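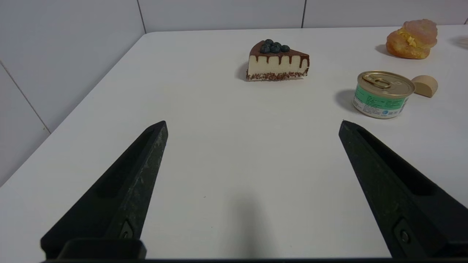 The kitchen chores part of the Pasurura grant is behind where the proposal said it would be by April, and I would rather say so on the first page. The proposal promised a machine that could put away the groceries and clear up after a meal. What we have is an arm that works at a bare white table with a few things set out toward the back and right. A can with a flat metal lid is a fair test of grip, and a slice of cake with blueberries on top is a fair test of restraint, but no kitchen I have ever stood in has that much open space around the food.

Runs this period: 606, against a plan of 600. Please don't read much into that figure. It counts attempts, and the Wudon software logs an attempt as complete when the fingers close and lift, even if the item is then set down in the wrong spot. Koen Verschueren is rewriting the scoring so that a run only passes when the item ends up where it was meant to go. I expect our pass rate to drop when he is done.

Ratico's sales sheet says the arm is ready for shop-floor shelf work. We tried three of their suggested tasks at the Darko store after closing. It managed one of them without help, facing up cans on a low shelf, and a part-time clerk would have been finished long before it. Soft baked goods are still a no from me – I won't sign off on anything a customer might eat.

Spending is on track apart from 2000 dollars moved from travel to spare parts, which Benedicta Essien approved.

For next period I am asking to drop the meal clearing goal and keep the groceries. We would work on crowded shelves only and report results under the new scoring, with the old numbers alongside so you can compare.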